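3.2 Storage arrangement and items

The kitchen storage study was set up at the Czarnecka site, in a room with a plain gray floor and one white table. We wanted a layout that a household could copy with things it already owns, so we kept to ordinary furniture and left out shelving and wall hooks. The table holds the items waiting to be put away. To its left is the white plastic storage unit, used with its drawer open, and a yellow woven basket serves as the second place for food.

Items were taken from the Stindus list, which groups 32 common foods by shape and by where people say they keep them at home. The list was first drawn up for a survey of 400 households in the Handau district. Respondents agreed strongly on bread and pastry, and much less on peppers and fruit. Bananas drew the widest spread of answers: many households keep them on the counter and never put them in a drawer or basket at all. For this reason the banana appears in every layout of the present section.

Each layout mixes foods that respondents tended to store together with at least one they kept apart. The items go down in a loose row, with no fixed spacing, as they might after a shopping trip. Earlier layouts used a tight cluster, and we dropped this in September when it became hard to tell which item had been chosen first. Figure 2 shows the row with a banana, a pastry and a yellow bell pepper.
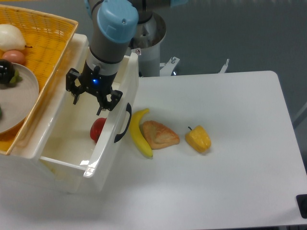
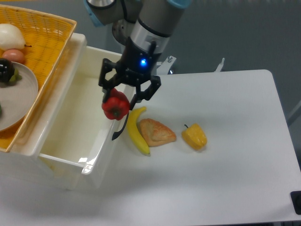
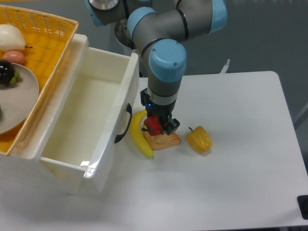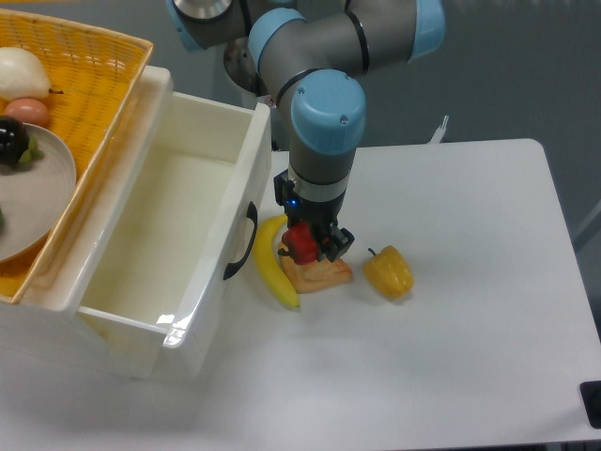

Figure 2. Views from the tidying task. The second, third and fourth panels show the row of banana, pastry and yellow bell pepper on the table; the first shows a round red item in the white bin.

Drawer and basket

The drawer and the basket differ in ways that matter for sorting. The drawer has smooth walls and a single open space, so an item can go anywhere in it. The basket is more crowded. In the third and fourth panels it already contains a plate with an eggplant on it, and a new item has to fit beside what is there.

We coded 506 placements under the Drornelell scheme, which records the item, the destination and the item's nearest neighbor after release. Two coders worked separately and settled differences by discussion. Peppers were coded by color as well as by type, as the survey answers had suggested that some people sort red and yellow peppers separately. Placements in which an item was put back on the table were kept in the data and given their own code.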